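Re: [kitchens] Under-cabinet bars, worth the bother?
From: Sunil Gazi
Date: June 28, 2026

> Has anyone put LED bars under the uppers in a granite kitchen? My
> other half wants the Finex ones at 117 dollars. I say we already
> have a ceiling light and two working eyes. Also, do they glare?

Your ceiling light works beautifully, provided you never stand between it and the dishes. We gave up on ours in December and put up two bars, one short and one longer, after 50 minutes of arguing in the aisle at Prestine.

The colour is a touch more violet than the box promised. I've been told I'm the only person in the house who minds.

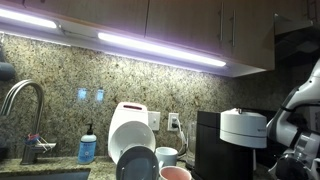
1. Glare. Fine standing up. Crouch down to look for a lid and you'll see the bars themselves, and then you'll see them for a while longer with your eyes shut. Polished stone throws some of it back at you too.

2. Dishes. Put the drying rack under the light and you will discover how well you've been washing up. I rewashed 4 plates the first night. The grey ones are the worst tattletales.

3. The far corner by the range hood stays darker. I'd go longer on that side if I did it over, or cook less.

4. Finex or Sosa? No idea, ours are Pidumitz. They turn on and they turn off, and I ask little more of anything at my age.

Measure under the cabinets before you buy, and take your other half's side on this one.

Sunil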